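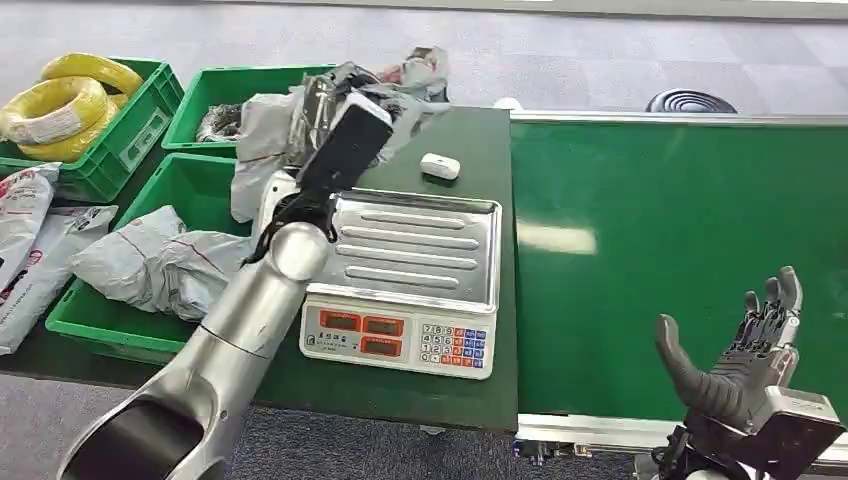

Flonurska Bench Scale with Steel Tray

Stock code 1561
£99 including VAT
Sold by Mostevetti Packing & Bench Supplies

Home > Weighing > Bench scales > Flonurska

Description | Using it | Crates and bags | Care | Delivery

Description

I've sold quite a few scales through this shop and the Flonurska is the one I keep going back to for my own parcels. It's a plain white bench scale with a stainless steel tray on top, a slanted front panel with red figures, and a proper number pad you can hit with a thumb. I use it for posting and for weighing out coils of wire, and it does both without making me read the booklet again every time (the booklet is not the best bit of this product, more on that further down).

The tray has raised edges all the way round and long ridges pressed into the metal. I love those ridges! A soft mailing bag tends to cling to a perfectly flat plate, especially if it has picked up a bit of damp on the way in from the van, and you end up peeling it off and nudging the whole scale along the bench. With the ridges there's a bit of air underneath and you can get your fingertips under the bag. The raised edge is just enough to stop small things rolling away, so a loose handful of cable clips stays put.

The readouts are red LED, in separate windows. If you've used a shop scale before you'll know the idea: one window for the weight, one for the price per kilo and one for the total. For parcels I ignore the price windows completely and just read the weight. For wire sold by weight they earn their keep, and you can key in your price, put the coil on, read the total and write it on the tag.

What you get in the box

The scale, the steel tray (it travels separately in its own card sleeve, so don't throw the sleeve out before you've checked), a mains lead and the booklet. There's a guarantee for 2 years, and it's with us, so if something goes wrong you send it back to me and I deal with the makers. Keep the outer box for the first few weeks if you've got room for it.

Setting it up

Give it a firm table. I know everybody says that about scales, but I've had people ring up about drifting numbers and it was a wobbly trestle every time. Mine lives on a dark green worktop that's heavy enough to lean on. Turn the feet until the bubble sits in the ring, plug it in, let it count itself down, and leave it alone for a few minutes before the first parcel. It will settle on zero by itself.

If you weigh things in a crate, put the crate on first and press the tare key, then fill it. Take the crate off and you'll get a minus figure, that's fine, it comes back to zero when the crate goes back on. I had a message last February from a customer convinced theirs was broken over exactly this, so I've put it on the page now.

One more thing about where you stand it. Leave a bit of space behind, or you'll be knocking the crates at the back of the bench every time a large bag goes on. A bag that overhangs and touches something beside the scale will read light, and with postage bands being what they are that can cost you a surcharge. I try to fold the loose end of the bag in under itself so the whole lot sits on the tray.

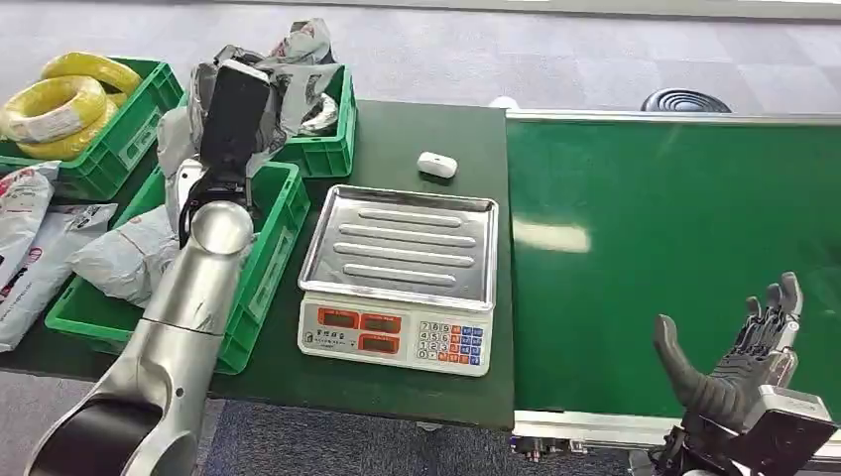 One customer in Zumar wrote in to say the number keys are fine but the coloured ones took a fortnight to learn, and could we please print on the page which does what. Fair enough, and thank you! I've written up a key card and it now goes out with every scale. It covers tare, zero, clearing a price, and saving a price to memory. If you bought yours before the card existed, send me your order number and I'll post you one for nothing.

That same message asked whether the front panel can be wiped with window cleaner. I wouldn't. A barely damp cloth does it, and I'll come to that under Care.

Crates and bags

We get asked about the other bits as often as the scale, so they might as well have a place here.

The green crates are the Medeiros bench crate, the ventilated sort, with a flat patch on the side for a label. They're moulded in one green and only one green, I have asked about grey and the answer was no. Mine hold coils at the back of the table: yellow electrical cable in one, dark wire in clear-ish plastic wrapping in another. Coils are an awkward shape and they ride up over the rim if you're greedy with them, but the crate doesn't mind and you can still see what's in there from across the room. Stock a crate per kind of wire and you'll save yourself a lot of rummaging.

I also use one as a landing spot for bags that are waiting their turn. It keeps them off the scale and away from the table edge, where they do love to slither off. Grey mailers are slippery things. If yours are the printed ones with lettering on, they're no grippier, I'm sorry to say.

For labelling the crates I just use ordinary sticky labels on the flat patch and put a strip of clear tape over the top. They peel off fairly cleanly if you warm them with a hairdryer. The paper tags we sell for cable (see Tags and Ties) wrap right round the band of the coil, so you can write the weight on one straight off the scale and it goes wherever the coil goes. Do use a biro on those, felt pen bleeds.

Where to put your bench

People plan the shelving and the bins and then stick the scale wherever there's a gap, and I did the same in my first place. Daylight is lovely for reading handwritten addresses, so I'm all for a bench near a window, but think about which way the front panel faces. Red figures are easy to read in a dim corner and harder work with strong sun straight on them. Side-on to the glass is my favourite. You get good light on the parcel and the numbers stay clear.

Keep it out of draughts too. An open window on a breezy morning won't shift a heavy coil, but a light bag will catch the air and the last digit will dance up and down while you stand there waiting for it. Radiators are the other one. I had mine too near a radiator for a whole winter and wondered why it needed zeroing so often.

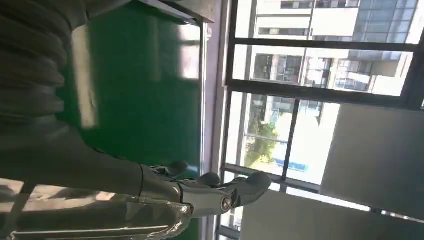

The green board, with the big window to its right

If you've got a belt running beside your table, leave a hand's width between the two so the scale isn't picking up any shudder. A rubber mat under the feet helps a bit. I tried a folded towel once and would not recommend it, the thing never sat level.

How accurate is it?

Good enough for parcels and for selling by weight at a trade counter, and steady from one day to the next, which matters more to me. The smallest step on the light range is 2 grams. If you're weighing out jewellery or spices this is the wrong scale, have a look at the pocket ones on the next page along. If you're weighing sacks of sand it's also the wrong scale! It's for the stuff in the middle: bags, boxes, coils, bundles of fittings.

I check mine on a Monday with a known weight, just because I like to start the week knowing it's right. You don't need a fancy brass set. Any weight you trust will do, as long as you use the same one each time and put it in the middle of the tray. Write the reading on a bit of paper stuck up near the bench, and if it starts to creep you'll spot it. 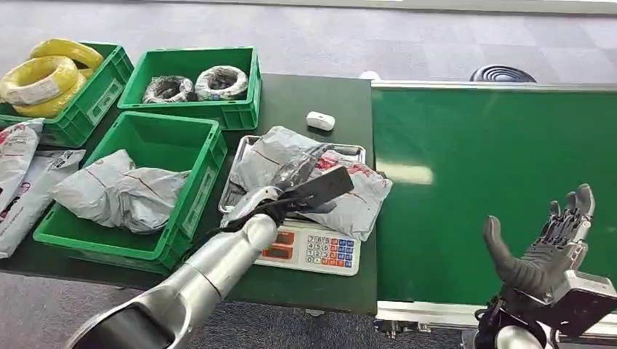 And if it does creep, go through the easy things before you ring. Is the bubble still in the ring? Has something got wedged under the tray? (A snippet of cable tie is the usual culprit, and it's maddening, you can't see it until you lift the steel off.) Is a crate leaning on the side of the body? Lift the tray, wipe underneath, put it back, let the scale find zero, and try your weight again. That sorts most of them.

Care

The steel tray lifts straight off and can be washed in the sink with washing-up liquid. Dry it properly before it goes back. The white body wants a cloth that's barely damp and nothing stronger. Please don't spray anything at the keys, the liquid runs down between them. Sticky tape residue on the tray comes off with a dab of cooking oil and then a wash, and I'd keep the oil well away from everything else.

Don't store things on the tray overnight. It's tempting, it's a nice flat shelf exactly where you want one, and I've caught myself doing it with a full coil. Take it off and put it in a crate. And carry the scale by the body, never by the tray.

Common questions

Can I get a spare tray? Yes, ask for the Flonurska tray, and give the stock code above so I send the right one.

Does it talk to a computer? This one doesn't. There's a version with a socket at the back, which I can order in, but it's slower to arrive and I don't keep it on the shelf.

Can I switch the price windows off? No, they stay lit. Just leave the price at nothing and get on with your parcels.

Will the Medeiros crates stack with the ones I've got? Only with other Medeiros crates of the same size. Measure the rim before you order a big batch, and if you're stuck send me the measurements and I'll have a look.

Delivery

In stock and ready to go. Orders placed before noon leave us the same afternoon, and crates ordered with a scale travel on the same delivery unless you tell me otherwise in the notes box. Returns are fine on anything unused and still in its packing.

Add to basket | Ask about this product | Back to Bench scales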